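Journal > Out and About > Open days

Skutlow open day

Print this post | E-mail this to a friend

I drove out to Skutlow on Sunday for the open day at Hikora. They had put a card up in the library in December and I'd stuck it on the fridge, then forgotten it until my wife moved the milk list. It's 4 miles past the grain elevator if you come from our side. The sign at the road is small and I went by it once.

Parking was in the field behind the building. They gave you a paper badge and a map at the door, and coffee if you wanted it. I was told at the desk that 150 people had signed up ahead of time and that they'd printed 300 maps to be safe. It felt full enough by eleven. The hallway to the restrooms was the worst of it.

The first stop was a talk in the lunchroom by Irja Pesonen, who runs the engineering side. She talked for twenty minutes and took questions for longer than that. Most of the questions were about jobs. One man wanted to know if the robots would be put in at Kellero, where his son works on the packing line. She said Kellero buys conveyors from them and has not asked for robots. He asked it a second way and got the same answer. I thought she handled it fine.

After that you went through in groups. Mine had Didier Rey as the guide. He has been there 5 years and before that he repaired milking equipment, so he and I had something to talk about between rooms. He showed us the shop where they make brackets and mounts, a storeroom, and a long bench where the control boxes get wired. The storeroom could have been skipped. The wiring bench was good. Every wire has a printed sleeve at both ends, and he let us try putting one on. I got mine on upside down.

The robot room was the last one and the reason I came. I've seen big factory arms on TV, throwing car doors around, and I expected that. What they had was much smaller, an arm over a table, and the work it was doing was about the size of what you'd do at a kitchen counter. Nazma Bhuiyan was at the keyboard. She told us they spend most of their time on reaching into things. Picking up a block off an open table is mostly settled, she said. Putting fingers down inside something with walls, without bumping the walls, is where the hours go.

She ran it slowly so people could follow. It goes slower than I would have guessed, even at what she called normal speed. A girl in front of me asked if it was broken. Nazma said no, it was being careful, and the girl seemed to accept that.

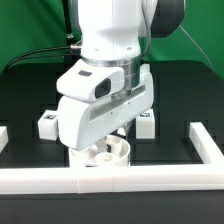
The gripper over the round container, one finger down in the middle.

The container is open on top and has rounded cups inside it. I liked watching how the hand lined itself up, turned at an angle to the table. I do the same thing with my wrist getting the last pickle out of a jar and never think about it.

I asked about the square black-and-white markers on the blocks. Nazma said a camera can find a marker like that and work out where it is and which way it's tilted, and the program uses that to know how the table is laid out. If you shift a block, it has new numbers to work from. I had figured everything was measured with a ruler and had to stay put. Some of their older setups were done that way, according to Didier, and it was a pain every time somebody leaned on the table.

The other thing I asked was how long it takes to teach it a new job. The answer was that it depends on the job, and I suppose that's fair. For one like this she said over a week, and a good part of that is going back through the tries that went wrong.

We had maybe fifteen minutes in there before the next group came. I would have stayed an hour. There was a table by the exit with pens and a sign-up sheet for the evening class that Thitima Bunnag teaches, beginner programming, no experience needed. I took the flyer. The class is at 7 and that's a long drive home in the dark in winter, so I haven't decided.

Stopped at Cárdenas on the way back for a sandwich. Segundo Cárdenas was working the counter himself and said he'd had Hikora badges in all day. He's out of the good rye until next week.

Filed under: Day trips, Machines, Around the county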